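Stakesbridge Workshop Forum > Electrical and Controls > Start button colour on older machines

ridgeway_fitter
Posted June 8, 2024

We are relabelling the controls on a packing line at Tremard. The drawings date from the first install and give green for every start, black for every stop and red for the emergency stop only. The new site standard, written by Kusum Katiyar, wants white for start. There are 211 stations to change if we follow it to the letter.

My reading is that green is still allowed for start, white is preferred, and red must never be used for start. Has anyone had green starts refused at inspection?
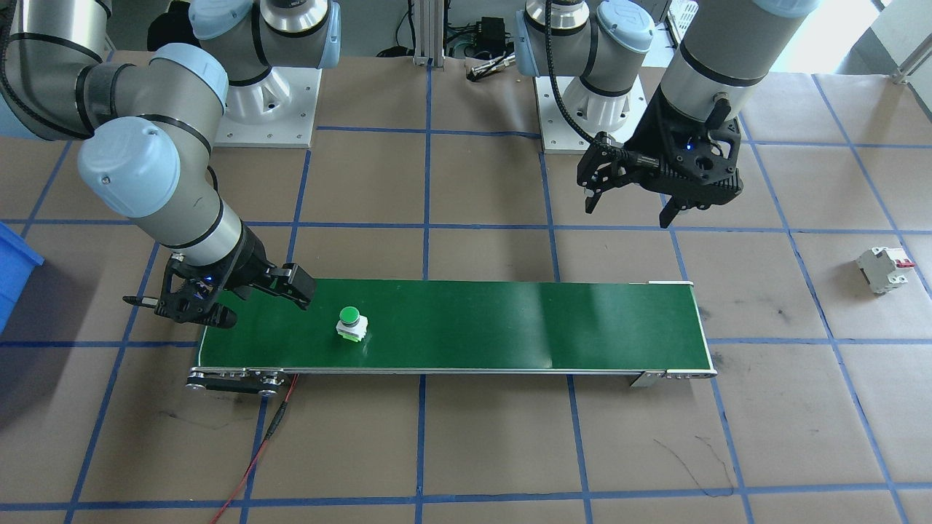
Miyuki Maruyama
Green is allowed. I have never had it refused. The trouble comes when green is also used for a "running" lamp on the same panel, as people then read the button as a lamp. If your lamps are white or clear, leave the buttons alone and spend the money on legends.

oldcontactor
Disagree. If the site standard says white, you fit white. It doesn't matter what the wider rules permit. Get a written exception or change them.

ridgeway_fitter
The site standard says "new and altered panels". Swapping a legend plate is hardly an alteration.

oldcontactor
It is where I work. Anything that needs the panel isolated goes down as an alteration.

Miyuki Maruyama
Then every lamp change is an alteration too. Ask Kusum what she meant before you order anything. Iturra had us quote for 3,000 caps on the strength of one badly worded clause, and the clause was withdrawn in April.

dinrail_dan
Side question on the same job. We mark breakers by circuit number only and keep the load description on the door chart. The Vustis people want both on the device. There isn't room on a single module for text anyone could read.

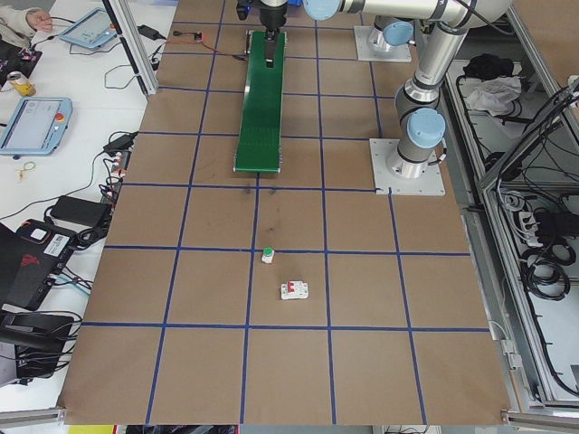
Photo: dinrail_dan

oldcontactor
Number on the device, description on the chart, chart fixed inside the door. Printed, with the revision shown. Handwritten charts go out of date first.

Miyuki Maruyama
Agree with that one. Put the number on the rail cover as well, or it goes missing when somebody replaces the device.

ridgeway_fitter
Kusum has replied. Green stays on existing panels, white on new ones, and the two are not to be mixed on one door. That leaves 60 stations to change.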